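Search this site Enter keyword Go

Course 326: Destination Management
Handout 5 — Seasonality and Visitor Capacity

Students should read this handout before the seminar and bring a copy to class. The case used throughout is Stidesden, a coastal resort town with a short summer season.

Seasonality refers to the uneven spread of visitors over the year. In Stidesden, registered hotels and guesthouses offer 3,557 beds. Nearly all are taken in August, while in winter many properties close and seasonal staff leave the area.
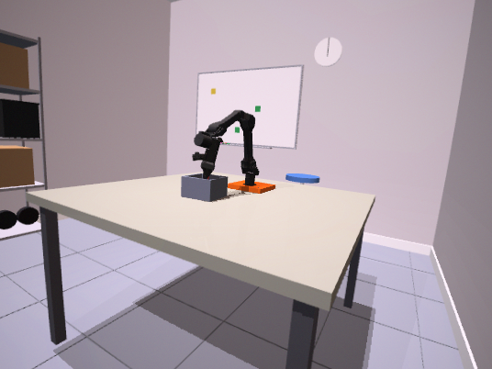
Bed capacity is only one measure. A destination may have rooms available and still be full in other respects — parking, drinking water, ferry seats. The harbor ferry at Stidesden carries 506 passengers per sailing, and this figure limits day trips to the outer islands more than the supply of rooms does.

Key terms
Peak season: the period of highest demand.
Shoulder season: the weeks on either side of the peak.
Carrying capacity: the number of visitors a place can receive without lasting harm.

Seminar task: Prepare one page on how Stidesden could extend its shoulder season.

0 comments 5 shares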